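Rutdale Small Parts and Covered Surfaces Set: Data Card

Release date: 2023-07-29
Maintained by: Mbali Mtshali and Barnabás Bodnár, Rutdale
Contact for corrections: Lesego Gumede

Summary

The Rutdale set is a collection of 2473 still pictures of small metal parts and of the cloth-covered surfaces on which they are sorted. It was prepared at the Vurnatville site for the study of part recognition against plain woven backgrounds. The pictures are grouped in 13 folders. A further 394 pictures are held back for checking and are available on written request.

Contents

1. Parts on cloth

Each picture in this group has one main part, laid on grey fabric. The parts include gears, washers, collars and short spacers. A part is labelled by type and, where it has teeth, by tooth count. Spur gears with a plain round bore are labelled "gear, bored"; the example given here has fifteen teeth and a solid body, and is labelled "gear, bored, 15". The finish is recorded as matte or bright. Lint and small specks on the cloth have been left as found, and users who need a clean ground should apply their own mask. 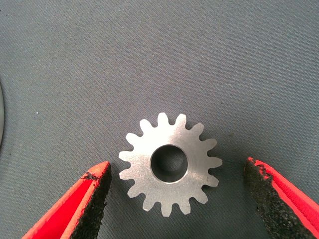 2. Cloth edges and floor

The second group concerns the covering itself: the fall of the fabric, its creases and the line at which it gives way to the floor. These pictures hold no labelled parts. They are supplied so that a recognition method can be tested on views in which the correct answer is that no part is present. Labels are limited to "cloth", "hem", "floor" and "equipment".

The boundary between cloth and floor often runs at a slant. Annotators were asked to follow the lower edge of the fabric closely and to ignore folds within it.

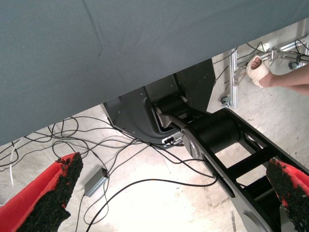
Figure 2. Blue-grey cloth with faint creases and a soft fold; pale floor and black equipment below its edge.

Where equipment passes under the cloth, only the visible portion is outlined. Openings in a frame through which the floor can be seen are labelled "floor" — they are not merged with the surrounding equipment. Marks on the floor carry no label of their own.

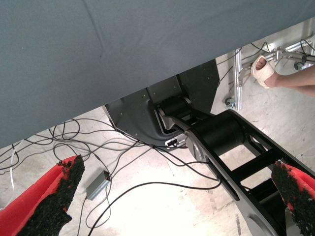
Figure 3. Straight slanting hem above a worn concrete floor with scuffs and faint scratches.

Annotation

Outlines were drawn by Zodwa Swanepoel and checked by Marietjie Le Roux. Where the two disagreed on the position of a hem, the checked version was kept. Cloth colour was entered as grey, blue-grey or grey-blue according to the annotator's judgement, and these terms should be treated as one class.

Known limitations

The range of cloth is narrow, and results may not carry over to patterned or glossy surfaces. Objects at the margin of a picture are labelled "unknown" if too little of them is visible. No physical measurements are supplied for any part.

Terms of use

The set may be used for teaching and research. Copies passed to third parties must include this card. Corrections received before the end of November will be entered in version 2.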